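Sobre nós

Olá, e obrigada por teres vindo até esta página (quase toda a gente vai direta aos preços, eu sei!). Chamo-me Ondina e sou eu que respondo aos emails, lixo os cantos e discuto com as transportadoras. A Mutel é uma oficina pequena de tampos de mesa e bancadas em madeira clara, e fazemos pouco mais do que isso – um ou outro banco, quando sobra material bom e alguém cá dentro está com vontade.

Começámos com 14 tampos encomendados por uma escola de música que queria mesas novas para as salas de teoria. Eu vinha da contabilidade, o Cledwyn Rowlands vinha da carpintaria naval e trazia na cabeça uma quantidade assustadora de opiniões sobre óleos. Ainda traz. As mesas continuam nas salas, cheias de riscos de lápis, e de vez em quando passamos por lá para lhes dar uma demão e comer bolo na sala dos professores.

Trabalhamos com madeiras claras porque gostamos delas, ponto. Gosto daqueles tons de creme e bege, do veio que vai direitinho e de repente resolve fazer uma curva. Quando chega uma remessa, a primeira coisa que fazemos é deitar as pranchas no chão e passear entre elas, de café na mão, a decidir qual vai ao lado de qual. Pode levar uma manhã inteira e é a minha parte preferida do trabalho!

A oficina fica no antigo armazém da Prandar, com 800 metros quadrados que nos pareciam um exagero e que agora já mal chegam. Temos uma sala de acabamentos fechada, por causa do pó, e uma zona à entrada onde podes passar a mão pelas amostras. Traz as crianças, se quiseres. Traz também a medida da porta de casa, por favor, que já tivemos um tampo a entrar pela varanda.

Cada tampo leva duas demãos de óleo Premereck e descansa antes de sair. Não usamos vernizes brilhantes e não tingimos a madeira para parecer outra. Vai marcar com o uso, e um dia há de aparecer uma pintinha ou um arranhão que não estava lá – quase sempre se resolve com uma lixa fina e um bocadinho de óleo, e mandamos as duas coisas na caixa.

Somos seis neste momento. A família Kumarasinghe, que tem o restaurante do outro lado da rua, encomendou-nos 40 tampos de uma vez e obrigou-nos a crescer mais depressa do que tínhamos planeado (foi uma primavera comprida, com muitos almoços deles pelo meio). Em julho de 2026 chegámos aos 4000 tampos entregues, e o último ficou com uma assinatura nossa por baixo, onde só o vê quem se deitar no chão.

Se andas a pensar numa mesa, escreve-me com as medidas e uma ideia do sítio onde ela vai ficar. Respondo eu, normalmente ao fim da tarde, já com o avental pendurado e as máquinas desligadas.
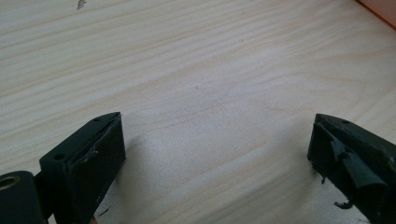
E se ainda não sabes as medidas, escreve na mesma. Mandamos-te uma folha com o que é preciso medir e vamos acertando o resto por email, com calma.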